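Jirkville Cemetery Grounds Meeting
Minutes, July

Meeting opened at 6:30 p.m. Minutes of the last meeting were accepted after one correction: the mower was quoted for, never ordered.

1. Water. The tap by the Brendska Road gate is still off. The town says a part is on its way. It said the same in the spring. Members asked for a date in writing.

2. Artificial flowers. The Lévesque section now has 63 plots where the rule on artificial flowers is unclear. The current wording allows them "in season," and no two members agreed on what that means. One member proposed a full ban. Others doubted a ban would be followed, given that the last one lasted 4 months.

The supplier Bristia claims its stems will hold their color for 3 years outdoors. Several members did not believe this. The leaflet does not say what weather the stems were tested in, or whether they were tested at all. The price per stem also leaves out shipping.

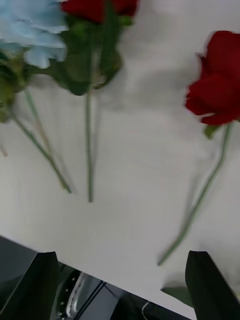
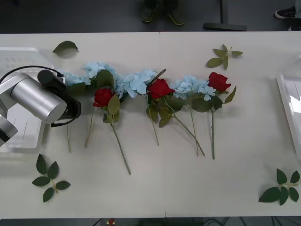 Item 2: artificial flowers on a white tabletop, both views.

It was asked who would remove faded flowers, and when. The draft says "promptly." Members wanted a number of weeks and could not settle on one. A motion to buy a trial box was put and failed. A motion to rewrite the rule in plain words passed, with 2 against. Draft to come to the next meeting.

3. Gravel path. One bid received. It seemed high and did not say how deep the gravel would be - sent back for details.

4. Sign at the main gate. The new sign was promised for last month. No sign yet. No further money to be paid until it is up.

5. Other business. A complaint about dogs was read. A second dog sign was suggested, though the first has made no difference that members could see. Left for now.

Meeting closed at 8:10 p.m.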